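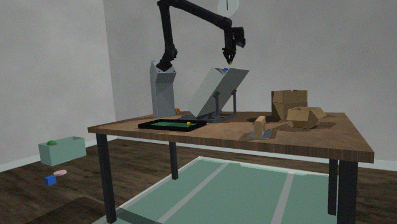
Clocks going back: do you bother with the oven?

galtonroad
Mine has been an hour out since July. The manual is 16 pages and the clock gets one line, in German. I just add an hour.

ponce_e
Hold the two outer buttons for 5 seconds. Worked on our Hilberg.

galtonroad
Mine has one button and a dial.

huerta_f
Leave it. It'll be right again for half the year.

ponce_e
That's how you end up with burnt potatoes, Fulgencio.

huerta_f
The potatoes go by the timer, Estrella. Different thing entirely.

galtonroad
Tried holding the dial in. It's now set to 13 minutes past something and beeping.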